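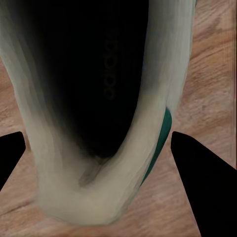
Home Fragrance Project Report: Do Reed Diffusers Smell As Strong As They Claim?

For my consumer studies project I decided to test reed diffusers, mainly because my flat smells of other people's cooking and I wanted an excuse to buy some! The question I settled on was fairly simple. Does a diffuser keep the same strength of scent from the first day to the last, and does turning the reeds make any difference?

I used three, all 100 ml bottles. The Altari one was fig and black pepper, the Kairys was linen with a bit of mint, and the Humer was orange and clove (very Christmassy, but I was doing this in December so it suited me fine). I paid for them all myself out of my student budget, so no freebies here.

How I did it

Each bottle had its own spot, well away from the other two, so the smells wouldn't get mixed up. I left every window shut for the hour before a test. Then I asked people from my course to come in, stand by the door and give the scent a mark out of ten. They weren't told which brand it was. I ended up with 14 people, although two of them had colds by the second week and I had to leave their marks out – I still gave them biscuits.

I turned the reeds in the Altari and the Kairys every few days and left the Humer alone completely. Looking back I should have bought two of each and turned only one of them, and my tutor pointed this out as well. I'd already spent the money by then.

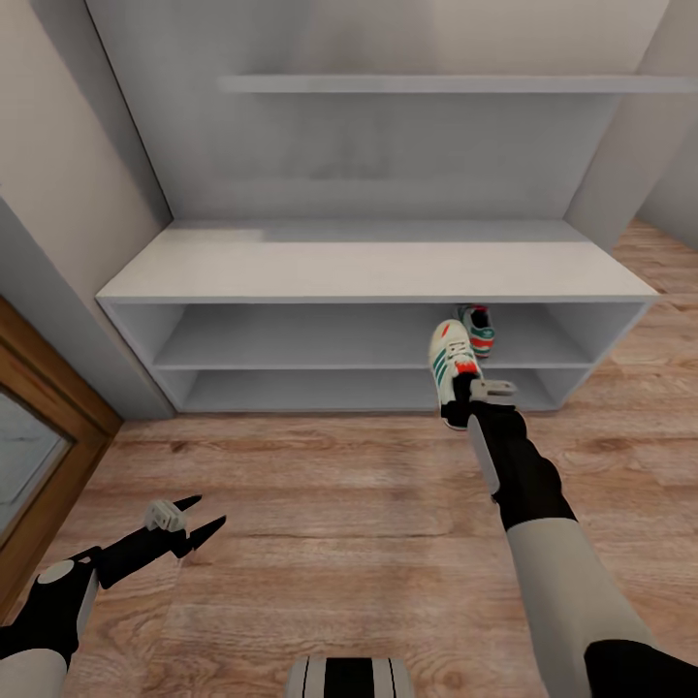
The other thing I measured was how fast the oil went down. I put a strip of masking tape up the side of each bottle and marked the level with a biro every evening at eight. The tape on the Humer kept peeling off (the oil creeps over the neck of the bottle if you've filled it too high), so there's a gap in that set of readings and my graph has a funny flat bit in the middle.

What I found

The Kairys was the strongest by miles on the first day. People were walking in and going "ooh". It got an average of nine, and then by the end of the second week it had dropped to four, even with all the turning. The Altari started lower, at six, and just sat there at six or five the whole way through. I ended up liking it best, it's a lovely warm sort of smell and I never got a headache from it.

The Humer was the odd one. Hardly anybody noticed it to begin with, then it crept up to seven. I think the thicker oil takes longer to climb the reeds, but I can't prove that from what I did.

Turning the reeds does give you a burst of scent for an evening, and the oil level dropped faster on those nights too. Whether it's worth it depends on how often you want to buy a new bottle.

A bit of background reading

The Garkholm shop leaflet says their family has been making scented oils since 1741, which I'd love to believe, and it recommends rattan reeds over bamboo ones. I only used the reeds that came in the boxes, so swapping them over would be my next test, along with trying a much bigger room. The full table of marks is in the appendix, colds and all. Word count without the appendix is 3355 in the long version I handed in, and this is the shorter one for the course page.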